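Kerekes Housing Association
Last updated: January, 4.30 pm

1/ We are writing to all tenants and leaseholders about changes to the way repairs are reported. The new arrangements apply to all 146 homes at Nuritz Court and to the shared areas on both stairs.

2/ Repairs may now be reported by telephone, at the front office or through the Clarix tenant account. Reports left on the old answering service will be passed on until the end of the month, after which that number will close.

3/ Emergency repairs include total loss of heating, a burst pipe, an unsafe electrical fitting or a front door that cannot be locked. Please report these by telephone only. Our contractor, Fatis, will attend within 2 hours.

4/ All other repairs will be given an appointment within 27 days. Tenants will be offered a morning or an afternoon visit and will receive a text message the evening before.

5/ We received about 300 replies to last year's survey of tenants and leaseholders across all our estates. Missed appointments were the most common complaint. Where Fatis fails to attend, a new visit will be booked the next working day.
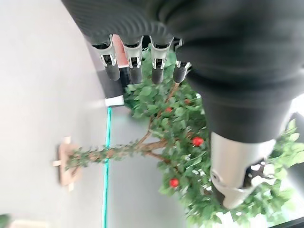 6/ Leaseholders remain responsible for repairs inside their own homes. Windows and outer doors should be checked against the lease before any work is ordered.

7/ Questions may be sent to Azra Spahić, Head of Repairs, through the front office. Large print copies of this notice are available on request.

Recent posts
Bin store closure, Nuritz Court
Rent statements: how to read yours
Stair lighting works, second stage
Front office opening hours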